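About Fletar

We try out grippers. Arms, cameras and controllers too, when they turn up, but grippers are what got us started and they're still what we argue over at lunch!

Fletar began when Ehsan Salehi and Vaughan Sheehan were both shopping for a two-finger gripper and couldn't find two reviews that had tested the same thing. One writer had squeezed foam blocks, another had lifted bolts. So they bought a few, made a list of everyday objects, and spent a whole December picking them up and putting them down (Vaughan still has the notebook, coffee rings and all).

The list has grown to 80 objects, and every gripper gets 10 tries at each one. We do a lot of it by hand first, with the fingers on a hand-held tool and a camera looking down between them. You learn so much that way – how far the fingers need to open, when a pad starts to slip, what the camera loses sight of as you close in. 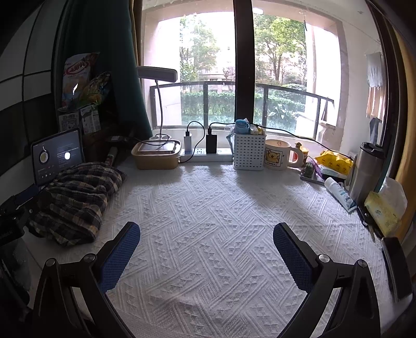 Photo: Fletar

We love a table with real life on it. A mug with a thick handle, a set of keys, a squeeze tube, a soft pack of tissues, a bunched-up plaid cloth: each one asks something different of a pair of fingers, and strong daylight from a window gives the camera plenty to deal with as well. The blue pads with the fine grid surface are Ehsan's favorites. Vaughan would like it noted that he prefers a softer pad for mugs.

After the hand-held rounds, the gripper goes on an arm and we run the list again. Right now we're comparing two controllers, which we call Ambrose and Zoltow after the cats at our old office in Dronden. Ambrose is quicker. Zoltow is much kinder to paper cups, and we're having a great time finding out why.

There are 7 of us these days, and we write up everything we test, including the drops. If you've built a gripper and want it put through the list, or you own some awkward object we should add, please write to us. We answer within 30 days, usually sooner if it's a really odd object.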